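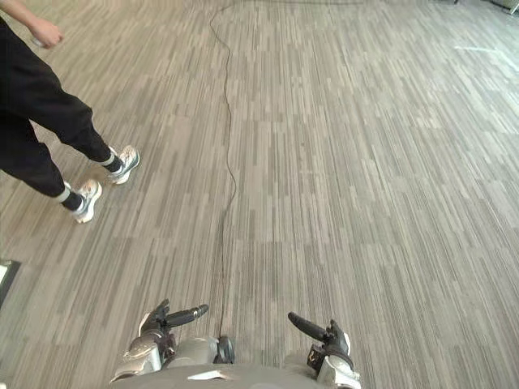 The striped carpet tiles, with someone walking across them

Hi all,

Thank you for being so patient while I caught up on mail. I wanted to answer the question from Tuesday properly, so get yourself a coffee, this may run on a bit!

> Has anyone on the list put carpet tiles in a rehearsal room?
> Our choir is moving to the old Parri building and the
> hall is so echoey that the altos can't hear the piano.
> We have 2,664 square feet to cover and not much money.

We went through the very same thing at the Pillach hall, and I'd say go ahead, but don't expect the floor to do all the work. Carpet takes care of footsteps and scraping chairs (bliss, after years of folding chairs on bare boards) and it softens the top end a little. The boomy sound comes from the walls and ceiling – that part only got better for us when we hung heavy curtains along the back and moved the piano out of the corner.

A few things from our side. Order up to 100 spare tiles if you can, and keep them flat somewhere dry. We bought ours from Distden and later found that a second batch didn't quite match the first. Lay the staggered pattern if your tiles have stripes, it's kinder to wobbly cutting. And please put the sopranos on a riser anyway, they do love it.

I still have 2 rolls of the seam tape left over, yours for the postage. The Dreltadix songbooks are back too, 59 of them, if your group would like to borrow a set before October.

Warmly, and do write back with how the room sounds,
the Pillach librarian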